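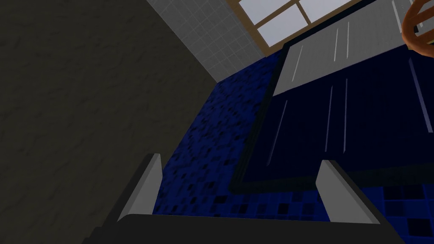
Fingers open, nothing in them, over the blue floor.

January
by Amrit Paquette

So I'm on the 2 a.m. shift with Farwood, our simulated house robot, and it stops answering me! I typed halt. I typed it again, louder (you know what I mean).

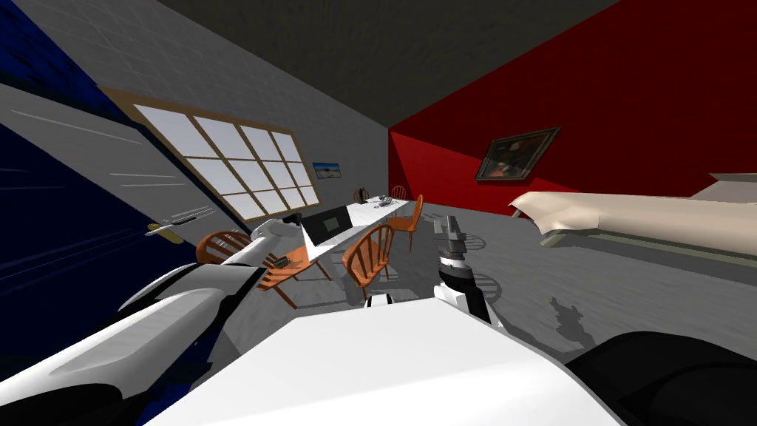
Both arms in the dining room, one gripper over a chair seat.

Darcy rang down. "Is yours ignoring you?"

"Completely," I said. "The stop's gone to the wrong robot."

Then we both thought of the real one, upstairs. 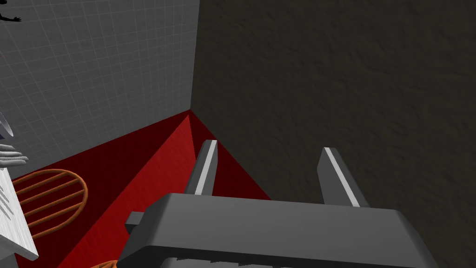
The corner with the red floor.

I took the stairs in my socks.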